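Jostville Map Makers' Weekend – visit report

I got to Jostville a little before 10 in the morning and the line at the door was already out to the parking lot. The event is for people who make custom maps and mods, mostly for strategy games, with some RPG work mixed in. Organizers gave the final door count as 1653, up a good bit from the last one I went to.

The main hall had 36 tables. Most were one or two people with a laptop and a project they wanted you to play. I started with Tollonell, a hero defense map I have followed for a while. The new build has a full quest log and the hero select no longer hangs when two players click the same slot. Qusai Karaki did all the triggers himself and is now moving them over to script. He had the old version open too, so you could see how long the same wave took to spawn in each. The boss on wave 20 still walks through walls.

Next to it was Ghanem, a trading map set along a river. It was slower than I like but the terrain work was the best I saw all day. It uses no imported tiles, only the stock set with a lot of height changes and doodads. File size came up in nearly every talk I had. The Ghanem map is kept under 640 KB so it downloads fast in the lobby.
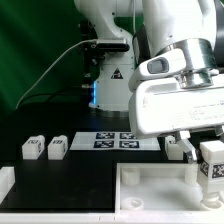 Sawsan Akl disagreed with the size limit when I brought it up. Players will wait for a bigger file if the loading screen tells them what they are getting, she said, and cutting custom sounds to save space makes a map feel dead. She wanted to see the river map with proper water and market noises before she called it finished.

I can see both sides. I have left lobbies over a slow download, but I also remember the maps that had their own music.

After lunch there were talks in the side room. The one on save codes was full, so I stood at the back. Main points I wrote down:

Keep the code short enough to type by hand.
Tie it to the player name.
Put a version number in it from day one, or old codes will break the first time you add an item.

The second talk was on testing with computer players. It ran long and the projector font was too small to read past the third row. 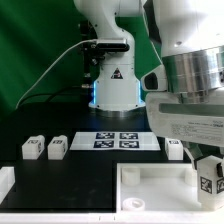

The last thing I tried was Irnthorpe, a horror map for up to 5 players. We had four. You share one lantern and whoever holds it can't attack, so there is a lot of passing it back and forth. We died in the cellar twice and then had to give up our seats. It's in closed beta and there was a signup sheet on the table – I put my name down.

Food was sandwiches and coffee, fairly priced. The Wi-Fi dropped a few times in the afternoon, so bring your maps on a stick if you plan to show something. Parking is free but fills up early. The next one is planned for May, same building, and table requests go through the form on the event page.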